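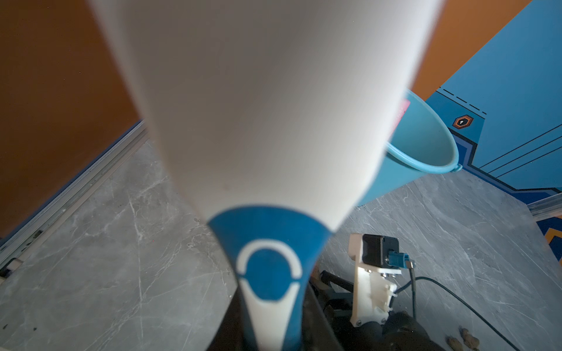
Week 6: Where the examples come from

Last week we trained a small policy on somebody else's recordings and it did fairly well on somebody else's test. Most papers stop at that point. This week is about the recordings themselves, and I want you to be harder on them than the authors usually are.

The usual story goes like this. A person drives the arm by hand or with a leader device, the wrist camera and the joint readings get saved together, and after enough repeats the model has "seen the task." Be suspicious of that phrase. What the model has seen is a stack of video and numbers made by one or two people at one table. Whether the task is in there is a separate question.

How many examples?

The set we use in lab has 1438 episodes. Students like this number. Before you like it too, ask what changed between one episode and the next. If the bucket starts in the same spot every time, you have one example with a lot of copies and a bit of hand shake. When we sorted the Varberg set by starting position, we found 16 starting positions. I would describe the set by that second number, and the paper that came with it did not.

What the wrist camera gives you

A wrist view moves with the hand, so the finger stays in nearly the same place in the image while everything else shifts. People sell this as a strength, and for close work it is one. It also means a large part of every image is finger. A bucket standing behind it may be half hidden at the moment you need to know where the rim is. The operator, meanwhile, is often standing beside the table and looking with their own eyes. They are using information that never gets saved. Then we train a model on what was saved and wonder why it hesitates.

Backgrounds matter more than they should. A bright wall or a striped panel is easy to pick up on, and a network will happily use it to work out where the arm is. Move the table to a plain room and see what is left. Ashraf Samir ran that test on the Taltville arm in May and the success rate dropped so far that he reran it twice to check the setup. The setup was fine.

Bad episodes

Most groups throw out failures. Some throw out slow successes too, and few write down the rule they used. If the person who drove the arm also decides what counts as good, you should expect a very clean set that teaches nothing about recovering from a slip. Abou Zeid (in the reader) argues for keeping failures with a tag. I mostly agree, though the results section compares only 2 operators, and I wouldn't build a house on it.

Also watch for "autonomous collection." Find out who resets the objects.

For next time

Read the Rosevora data sheet, all of it, including the appendix on operator instructions. Then write one page on these points:

- What varies between episodes, and what never does?
- What could the operator see that the camera could not?
- Which episodes were removed, and who decided?
- Name one test that would make you stop believing the headline result.

"The data sheet doesn't say" is an acceptable answer to any of the first three. Give the page where you expected to find it. Please don't fill the gap with what a sensible group would probably have done.

Lab groups collecting their own sets: write your keep/discard rule before you record anything and hand it in with the data. If you change the rule halfway, hand in both versions and mark the episode where you switched.

Course notes, Robot Learning Lab. Questions to the course desk. Back to top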